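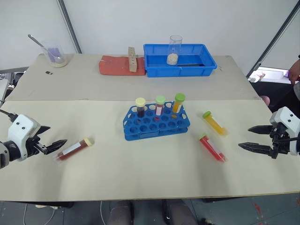
Posted in: Workshop Notes / Teleoperation

Okay, so I promised a few people I'd put up a page about what I do all day, and since my phone is full of blurry elbows, you're getting one picture and a lot of talking (sorry, the rest of the gallery will fill in as I go through the memory cards).

I'm Marites Dimaculangan and I teach robots by hand at Sorport. Well, by remote control. I hold a pair of handles, the two arms on the table copy whatever I do, and every move gets saved so the software can learn from it later. The job we're on right now is called Stovgate, and it's tubes. Capped tubes into a blue rack, over and over. The target is 500 good runs for this one task, and by the end of the whole project we want 3000 across everything. I started in April and I still dream about caps.

A few notes to go with the picture:

Three in, three to go. The ones standing in the back row of the rack are the ones I'm happy with, even the orange-yellow one on the right that's leaning a bit. The software people would love it perfectly straight. I say a tube in a hole is a tube in a hole!

The left arm gets the dark reddish-brown one with the pale yellow cap. It's lying on a diagonal with the gripper open right over it, and this is my favorite part of any run, that little hover before you commit. Come down too fast and you bump the tube and chase it across the table. Ask me how I know.

On the right there are two lying almost side by side, yellow-orange and bright red. Close neighbors like that are a pain. You have to get the fingers around one without nudging the other, and my wrists are never at the angle I want. I usually go for the outside one first. My coworker Yap goes for the inside one every single time and we have had words about it.

The rack sits a little crooked on purpose. We turn it between runs so the arms don't just memorize one spot. Same goes for the loose tubes, I scatter them differently each time, and after 20 runs you start running out of ideas for where to put a tube. (You'd think there'd be endless ways. Try it.)

Everything at the back, the blue tray with the tall clear container in it, the beaker with the spoon, the brick-red block, stays out of my way for this one. The spoon gets its turn in a scooping task called Sterketov that I've only tried 2 times so far. Both went badly. More on that when I've got something less embarrassing to show.

If you want to try this kind of work yourself, my one tip is to move slower than feels natural. My early runs were all jerky because I was trying to look good. The arms copy your nerves too! Drop your shoulders, breathe, close the gripper gently, lift straight up, and only then start turning the tube upright. And take breaks, your thumbs will thank you.

Next batch will be the scooping, if I can get through it without covering the table.

Tags: two-arm, remote control, tubes, Stovgate, learning by demonstration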